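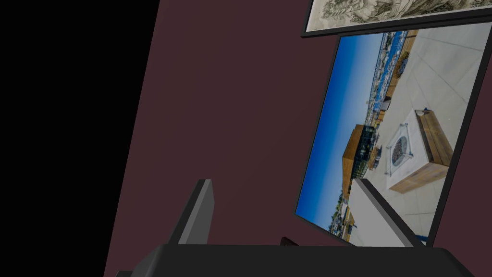
Wrist view in the Kuven simulator, with the gripper in front of a maroon wall and a framed terrace photograph.

Furunham, August 28, 2018

Saron Chala trains grasping policies in simulated rooms, and her latest result concerns the walls of those rooms more than the objects in them. Her group has spent most of the past year measuring how a policy that sees only through a wrist view reacts to flat pictures of things with depth.

"A framed picture gives the network edges, shading and perspective, all of it on one plane," Chala said. "A terrace with a table on it looks like a terrace with a table on it. The depth is wrong, but a color-only policy has no depth channel to check against."

The rooms are generated in Kuven, the simulator maintained by her colleague Teresa Adamczyk. Wall color, lighting and artwork are drawn at random for each episode. In the baseline condition the walls are bare. In the test condition every room contains at least one framed picture, either a color photograph or a monochrome print.

The group compared the two conditions over 12 room layouts, with the same arm model and the same start poses. The measure was what Adamczyk calls a false approach, in which the gripper closes its distance to a depicted object for nine consecutive control steps.

"We argued about the nine," Adamczyk said. "At four you pick up ordinary search motion. Longer than nine and you miss the short ones, where the policy corrects itself."

Policies trained on bare walls made false approaches in every layout. Retraining with pictures present reduced the rate in all but 2 of them. Chala had expected photographs to cause most of the trouble, given their strong color and clear object outlines. The monochrome prints were nearly as bad.

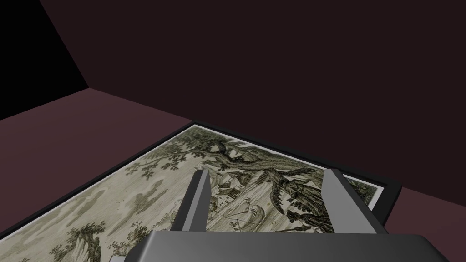
Simulation render: Kuven / Bundgate Robotics Group

"Line work is dense," she said. "You have a tree, houses, a boat, and each of them is a closed contour at small scale. When the fingers are over the print, those contours fill the space between them, and that is where the policy has learned to look for something to grasp."

Adamczyk is more cautious about the cause. She points out that the mat and frame also add straight, high-contrast borders, and the study did not separate these from the artwork. A follow-up with empty frames is planned for December, using the Kaczmarczyk arm model as a second platform.

Neither researcher recommends adding depth sensing as the only remedy. Chala said the retrained policies kept their grasp success on real geometry, at a cost of some 4 extra hours of training per run.

"That is cheap," she said. "The rendering was already paid for."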